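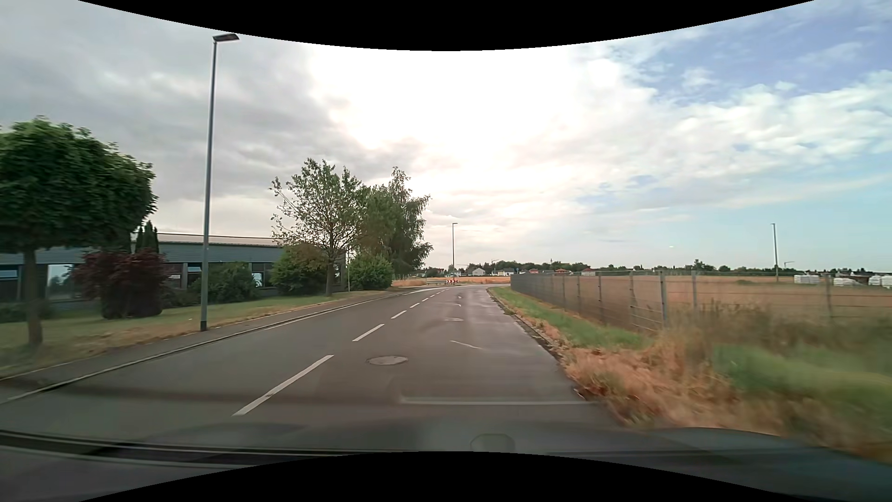 Clornwood road set

Dashcam frames for a lane follower that lives on a bench in a shared workshop. Version 3, which is the second version. We skipped one after an argument about folder names.

What it is

3433 stills pulled from drives on local two-lane roads, with labels drawn by hand by people who had other things to do. They were made to train a small model that steers a wheeled robot called Pakano along tape on the workshop floor. Yes, a real road is a strange teacher for a robot the size of a shoebox. We started with tape only, and it learned our tape beautifully and nothing else, including our tape after mopping.

Who did it

Marisol Becerra drove. Grigore Nistor built the windshield mount and rebuilt it. Jovita Barrera and Analyn Cabanatuan labeled. Bartosz Jasińska wrote the training code and this file, so complaints about either come to the same inbox.

What gets labeled

center_dash – each painted dash gets its own polygon. When they bunch up at a bend and you can't tell one from the next, draw a single polygon and tag it "run".
edge_line – solid line at the side of the road. Often there's only one. Don't invent the other.
road – everything you could drive on, both lanes.
cover – manhole covers. Added after Pakano developed an interest in round things and parked on a roll of tape.
chevron – the red and white boards on the outside of curves.
hood – our own car. Also use this for reflections that sit over the asphalt, such as the bands low on the left. This was a compromise and Analyn would like it noted that she voted against.

Grass, houses, fences, trees and sky are all "other". There was a short-lived "shrub" class. We don't talk about the shrub class.

Layout

frames/ has the stills
masks/ has the labels, same names as the frames
splits/ has train, val and a held-out list of 500
tools/ has the mount drawings and a script for checking masks
old/ is old

The held-out list is whole drives, so the same bend can't turn up on both sides. In the first version it could, and our scores were wonderful.

Known problems

Curved black borders. They show up at the top and bottom of some frames. Mask them before training. The script does it if you pass --trim, and doesn't remind you if you forget.

Glare. Where the sky is blown out to white above the road, leave it alone. Stretching the contrast made the dashes worse.

Shiny asphalt. A brownish sheen across a lane is still road. 40 masks had it as "other" and those have been fixed.

Thin white marks. Short scratches of paint or whatever they are, lying across the lane. They are not dashes. If it doesn't line up with the others, leave it as road.

Few bends to the right. Marisol's usual loop is mostly left-handers and so, for a while, was the robot. We flip 30 percent of the training frames to even this out. Remember that flipping also moves the edge line and puts the traffic on the wrong side, in case your model cares. Ours has no opinion.

No night, no snow, hardly any traffic. If you need those, you need another set.

Running it

The full training run fits on the Drosdale machine overnight if the laser cutter is off. They share a breaker. Put a note on the cutter.

Changes

Version 3: cover class added, splits redone by drive, sheen masks fixed.
Version 1: existed.

To do

Right-hand bends. Jovita has offered a loop out past Ponce in July. Grigore wants to redo the mount first.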